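Swapping a hard drive in a tower with blue plastic caddies, what should I check?

Posted in Desktops and Storage
292 views

arulmont_k
I have an older office tower with blue plastic parts on the drive bays. I want to put a bigger drive in the blue caddy and keep the same motherboard and memory. Pictures are below.

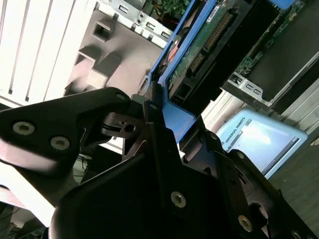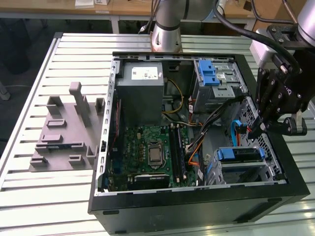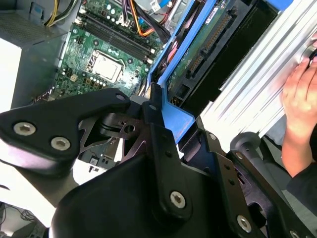
The computer worked fine before I opened it, only the disk was nearly full. The new drive is a Palier, 4 TB. My questions are these: must I use screws with this kind of caddy, and which way should the circuit board of the drive look? I also don't know if I should remove the memory to have more space for my hand.

clitau77
Leave the memory where it is, you don't need to touch it. Many plastic caddies hold the drive with small pins in the rails, so screws are not necessary, but look at your own caddy before you throw away anything. Bend the rail a little, put the pins of one side in the holes of the drive, and then close the other side. Don't bend it hard. Old plastic can break, I broke one like this in December.

For the direction, copy how the old drive was sitting. The connectors must come on the side where your cables arrive. When you push the caddy in the bay, it should click. And please disconnect the power cord first, and wait a minute.

londoño_pc
just buy an external one, much easier

arulmont_k
Thank you, clitau77. I will copy the position of the old drive. I prefer to have it inside, because my desk is small and I already have 7 things connected there. I will do it tomorrow evening and write again if the BIOS does not see it.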